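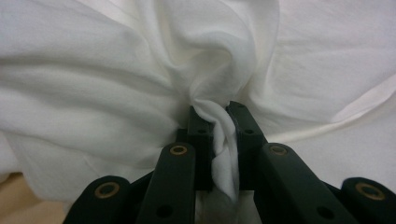 Folding thin white cotton that won't stay flat

mruddock
Posted July 27, 2021
I have a white cotton top with a seam across it and gathers below. I fold it in half and the top part looks fine, but the gathered part bunches up and the whole thing comes out lopsided. Shirts with no gathers give me no trouble. What order do you fold in?

tamsin_o
Lay it face down and smooth the flat panel first. Then hold the seam at each side and pull it straight. Leave the gathers alone - they are sewn that way and you can't press them out with your hand.
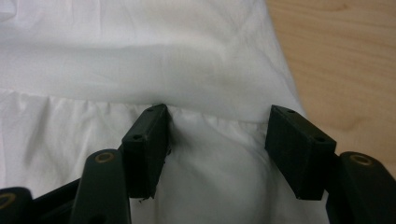 After that, fold the sides in to the same width all the way down and bring the bottom up to the seam. Fold once more and you're done.

Warrick B
I disagree with folding these at all. You get a hard crease right across the gathers and have to iron it before you wear it. Hang it up.

tamsin_o
I have 2 feet of closet rod, Warrick. It gets folded.

mruddock
Same, no room to hang it. Does it matter where you pick it up? I usually grab the middle and the fabric twists.

melaniia_h
Yes. Thin cotton twists if you lift it from one spot. Take it by the shoulders, or slide your whole hand under.

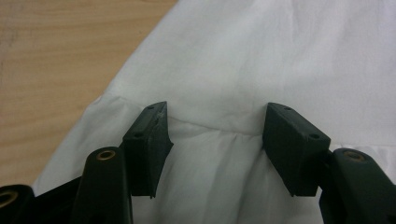
I also give mine a good shake before laying it down and leave small wrinkles alone. They don't change the fold.

Warrick B
They show when you wear it.

mruddock
Tried the seam method and the stack is more even. Still a bit thick at the bottom.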